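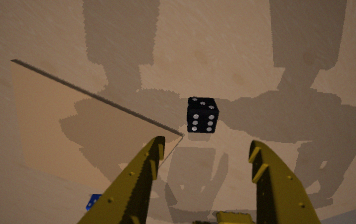
Prapai Intarasuk objected, after reading an early draft, that a simulated tabletop kit should be judged by what it lets a small lab skip, and that rendering quality was a secondary matter. We partly agree, and the review in this section is ordered accordingly.

**4.2 Scene package**

The Dorville kit is sold as a simulation license with a fixed set of room scenes. We tested the kitchen scene only. It provides a small yellow arm on a wooden table, colored cubes as task objects, and views from the gripper and from the room. Installation took 2 working days, most of it spent on driver versions.
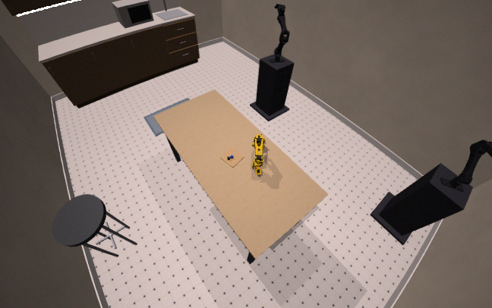
Object poses are set in a plain text file, which Zihan Jia edited by script between episodes. The file accepts positions in meters but angles in degrees, and the manual does not state this. Two early batches had to be discarded for that reason.

**4.3 Episode collection**

We recorded 1,015 episodes with the vendor's default controller. Each episode was stored with joint states and synchronized views. Of these, 33 were rejected by the kit's own consistency check, which compares commanded and reported joint angles. The threshold can be changed, but we left it at the factory value.

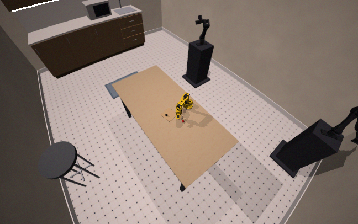 Resets were fast when object positions alone were changed. Changing the room view forced a full reload of the scene, and Sum-yee Lam therefore grouped episodes by view before each run. The vendor lists partial reload as planned work.

**Figure 3.** Views from the Dorville kitchen scene. All are simulated renderings. 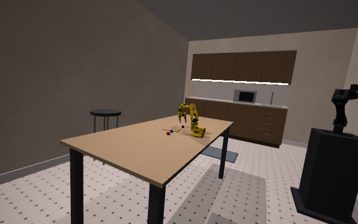

Support requests went through Clollent, the regional reseller. Replies were accurate but slow, and one question on contact parameters was still open at the time of writing. The license is tied to a single workstation, so moving it to the Plakthorpe cluster required a second key. Labs that train on shared hardware should include this in their cost estimate.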